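### 4.2 Recasting and viewer attachment

The second part of the study looked at how viewers respond when a character they know from a television serial is played by someone else in a feature film. We used *The Engebretsen Line*, which ran for three series before the film version was released with a new lead. The supporting cast was kept. This made it possible to ask about the recast part separately from the rest of the production.

Respondents were recruited through two cinemas, one in Floltbridge and one in Skernemby, in March. We received 500 completed questionnaires. Of these, 407 came from people who had watched at least one full series, and only these are used below. The remaining answers were kept for the comparison in Section 5. Each respondent rated the new lead on a scale from 0 to 100, first for likeness to the earlier performance and then for general enjoyment. The two scores were only weakly linked. Many viewers who gave a low mark for likeness still said they had enjoyed the film, and several wrote that they had stopped comparing the two actors by the second act.

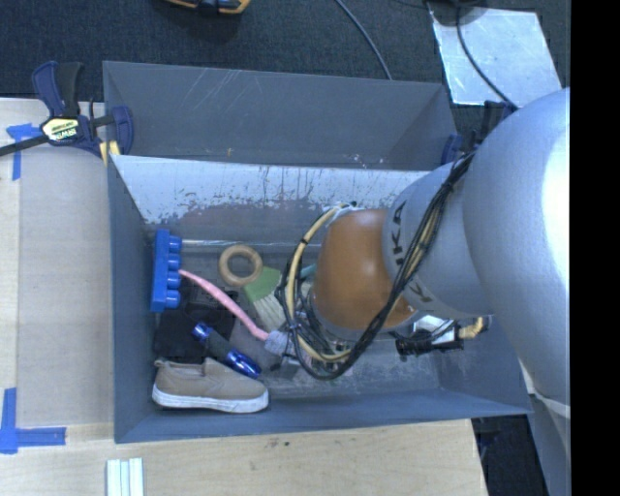
**Figure 3.** KUKA arm above a grey bin on a wooden tabletop.

Viewers' comments on the recast lead fell into two groups. The larger group wrote about voice and manner, and the smaller one about looks. Age was mentioned less often than we had expected, although the film is set several years before the first series. A separate set of comments dealt with non-human characters, such as the ship's computer Pastell, which was voiced by a different actor in the film. Here the change of performer was noticed by far fewer people. A machine's appearance can be fixed in a way that an actor's cannot: the arm in Figure 3 has its maker's name in black letters on the wrist, and a character built around such a shape would look the same whoever spoke for it. Pastell's panel and lights were carried over from the serial unchanged, and this may have covered the change of voice.

We also held follow-up interviews with 14 respondents. These were led by Graciela Yáñez and used the same set of open questions at both sites. Most of those interviewed had known of the recasting before they bought a ticket, usually from entertainment news sites. Those who had read an interview with the original actor tended to repeat its tone. Where he was reported as being pleased for his successor, they were more willing to accept the change. The sample is too small to test this properly, and we return to it in Section 6.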